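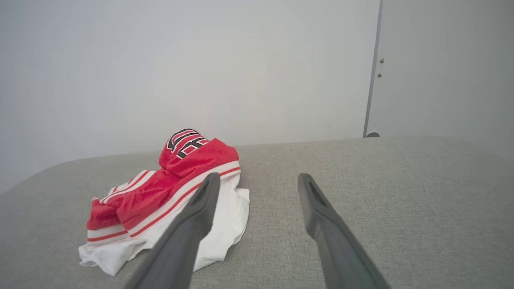 Posted by Yolotzin Carrillo on 30 June 2024

Aerobic tank blower gets loud at night, is it the diaphragms?

Hi all! First post here, and I've already lost a whole evening reading the old threads, so thank you for those. We have an aerobic septic system with a Satico blower sitting on a concrete pad behind the garage. It has been a quiet hum ever since we moved in. In April it started getting louder, mostly after dark, and now there's a buzz I can hear from the bedroom. The alarm light hasn't come on and the tank smells normal (earthy, no rotten eggs). The air line runs 15 feet to the tank. Do I need a rebuild kit or a whole new pump? I'd love to do it myself if it's a one-afternoon job!

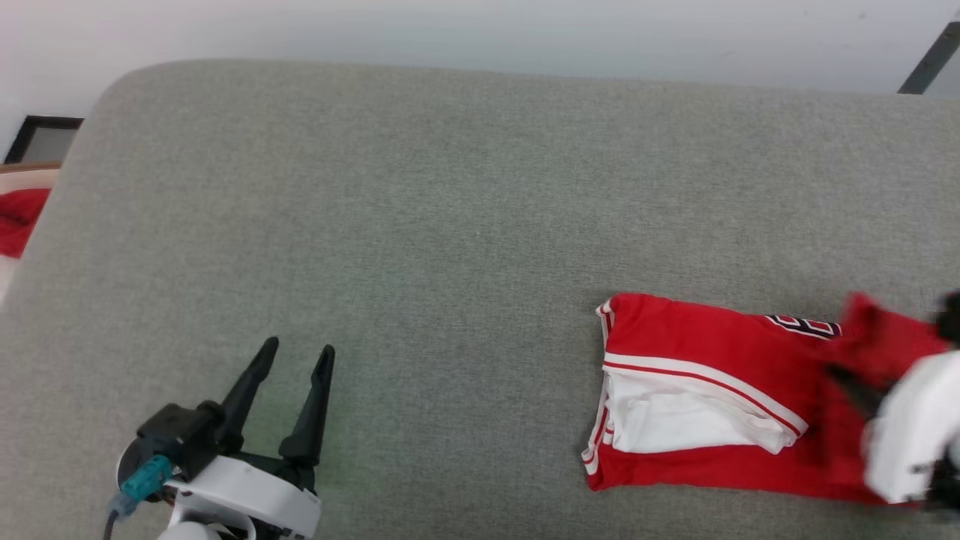
3 replies

pumphouse_dale
Oh, you can absolutely do this yourself! But check the cheap stuff first. Unplug it, pull the lid and look at the air filter. Mine was packed solid with grass dust and the pump was fighting it all day long. Wash it in warm water, let it dry completely, put it back. Then look at the rubber feet. If one has gone hard or slipped off, the housing rattles against the pad and it sounds like a dying pump when it's fine.

If it still buzzes, pull the hose off the outlet and run it for a minute. Quiet with the hose off means back pressure, so you've probably got a clogged diffuser or a crushed line. Still loud with the hose off, then it's diaphragms. Buy the kit with both sides and change them together, even if only one is torn. Take a phone picture of the wiring before you loosen anything! My first rebuild took 3 hours and the second one was way quicker.

Cervantes
just replace it. mine died a week after the buzzing started

wet_boots_marie
I love these little pumps, so I'd try the rebuild first. One thing to add to Dale's list: look at the magnet arm while you're in there. If it has rubbed against the coils you'll see shiny scrape marks, and a kit won't fix that. Also, many models have a safety switch that trips when a diaphragm tears, and you have to reset it after the swap or the pump won't start. I spent a whole Saturday thinking I'd ruined mine!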